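Keeping a snack drawer in order

Empty the drawer completely in September, before the school boxes start again, and wipe it with a cloth wrung out in warm water and a drop of washing-up liquid. Let it dry with the drawer open.

Sort what goes back by use-by date, oldest at the front. Anything loose, such as raisins or nuts, goes in a jar with a lid. Write the date on masking tape and stick it to the lid.

Ours is 295 mm wide inside and takes 3 shallow trays side by side. Shoe box lids do the same job if you trim the ends. 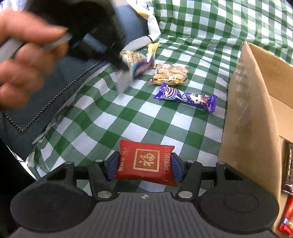 Opened bags should be folded over twice and pegged. Crisps go soft quickly even so, and are better in a tin. Keep chocolate away from any drawer next to the oven.

Check for crumbs once a month. If you find small moths, throw out all the open flour and cereal and hoover the corners.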